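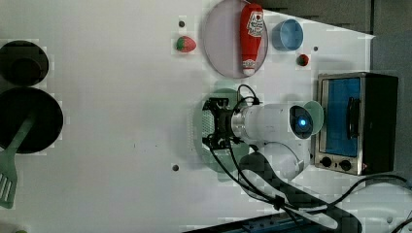

Home News Legal Updates Clinics Publications Contact

Settlement Reached in Prulaleck Eviction Property Case

Jul 29, 2021

The City of Prulaleck and Skurero Moving and Storage have agreed to settle a lawsuit brought by former tenants whose household belongings were removed and discarded after court-ordered evictions. The agreement received preliminary approval from the county court this month. A final hearing is scheduled for November.

The complaint alleged that the city and its storage contractor did not give tenants the written notice required by the municipal property ordinance adopted in 2000. Under that ordinance, belongings removed during an eviction must be held in storage, and the tenant must be told in writing where they are kept and how they may be claimed. The plaintiffs stated that notices were mailed to the address from which the tenant had just been removed, and that many families learned of the storage period only after it had ended.

The city and Skurero deny any violation of law. Both agreed to the settlement to avoid the cost of trial.

The class consists of 117 households. Each household that files a valid claim may receive up to $2,000 for lost property. Tenants who also lost identity papers, immigration records or prescription medical equipment may ask for review by the claims administrator, Pelupessy Settlement Services. Payment will not be treated as rent owed, and no landlord may claim any part of it.

The settlement also changes how future removals are carried out. Notice must be handed to the tenant or to an adult member of the household whenever one is present. A second notice must go to any mailing address, telephone number or e-mail address on file with the court. The contractor must keep a written inventory for each removal and may not dispose of any item until the city has signed a release.

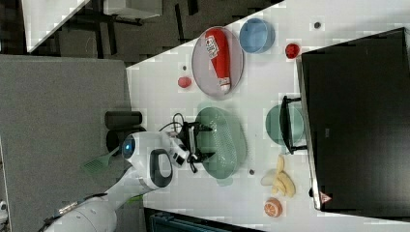

Claim forms ask for a list of the property lost, with a fair estimate of its value. Receipts are helpful but are not required, and a signed statement will be accepted for ordinary household goods. Claimants should list articles separately and describe each one as fully as memory allows. An entry reading "kitchen items" may be returned for more detail. For articles like those shown with this notice, the entries would read "colander, oval, pale green" and "plate, round, gray, raised rim." Photographs taken inside the home before the eviction may be attached, including those in which the property appears only in the background.

Members of the class who do not wish to take part may exclude themselves in writing. Those who remain in the class may object to the terms and may ask to speak at the final hearing. An objection must state the name of the case, the address of the former rental unit and the reasons for the objection. Filing an objection does not prevent a household from filing a claim.

The Skurelar Tenant Law Center will hold three claim clinics before the final hearing. Interpreters are available on request, and there is no charge for assistance. Tenants should bring any court papers they still have, along with current contact information. The Center cannot accept completed claim forms on behalf of the administrator. Forms must be mailed directly to Pelupessy Settlement Services at the address printed on the class notice.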